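From the bench: the board fights back

Regular readers will remember the May issue, in which we announced with some confidence that the Tiltik task board would be "a light afternoon's work" for the new learning method. The group has since had many afternoons, none of them light, and finally has a result we're willing to put in print.

First, the question. Most manipulation policies are trained one job at a time. You show the arms how to press a button, over and over, until they press it nicely, and then you move the button two centimetres and everyone goes home early. Praritz, our training method, tries to get around this by learning from short pieces of demonstration, each tied to the kind of contact involved: push, flick, slide, twist, pull. The hope is that an arm which has learned to flick a switch in one spot will recognise a switch in another spot, and that it won't need a fresh week of somebody's life to do it.

The Tiltik board suits this because it comes apart. The modules lock together along puzzle-like seams, so the order can be shuffled between runs, and the whole thing can be picked up by its handles and put down somewhere inconvenient. The printed labels make scoring simple too. An instruction reads "slider to 4" or "switch to On", and there's very little room for the sort of generous interpretation that has kept our field in good spirits for years.
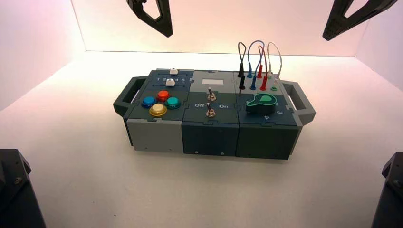 The Tiltik board below the gripper fingers, with the patch cables at the right-hand end.

Each method got 100 trials, every trial being one instruction on a board whose modules had been rearranged beforehand. Both methods learned from the same 50 demonstrations. The baseline, a conventional policy trained end to end on whole recordings, finished 22 trials correctly. Praritz finished 50. We're aware that half marks is what you get for tossing a coin, but a coin can't operate a rotary knob, and we'd ask critics to bear that in mind.

Push buttons were the strong suit. A round, brightly coloured thing that wants to be pressed is about as cooperative as hardware gets, and the policy picked the right colour even when the button module had moved to the other end. The toggles were decent. When they failed it was usually a matter of the finger arriving a touch too high and sailing over the lever, with what we can only describe as conviction.

The sliders were worse. The policy is perfectly happy to move a knob along the track and much less interested in where it stops. Asked for 2, it would often give us 3, and on one memorable run it gave us 5 and then stayed there, holding it. We think the trouble is in the demonstrations. The operators tended to slow down near the target number, and the slicing step was chopping that slow bit off as dead time. A fix is in, and early runs look better, though we haven't repeated the full set.

Then there are the patch cables. Pulling a plug out is fine. Putting one in is a different sport, partly for reasons of tolerance and partly because a cable held by the plug still has opinions at its other end. Praritz managed no insertions at all in the counted trials. Neither did the baseline, so we've recorded it as a draw.

A few notes for anyone planning to try this. The pale walls behind and beside the board went up early in the project to keep the background from changing, and we'd recommend them to any group whose colleagues walk past in colourful jumpers. Results without walls are on the list and we expect them to be humbling. Shuffle the modules by a written schedule; left to ourselves, we favoured the arrangements that worked. And score from the recording, with the sound off – people cheer, and it affects the marking.

Omelent, the companion tool that slices demonstrations by contact type, now has its own documentation, all 14 pages of it. The section on sliders is under revision for the reasons given above. The Praritz write-up is in the group folder along with every failed trial, sorted by module. Start with the knob ones if you need cheering up.

The next round moves to the Abubakar lab bench, where the table is a different height and the lighting is described by its owners as "variable". Bookings for demonstration sessions open next week. Operators are asked, please, not to slow down near the numbers.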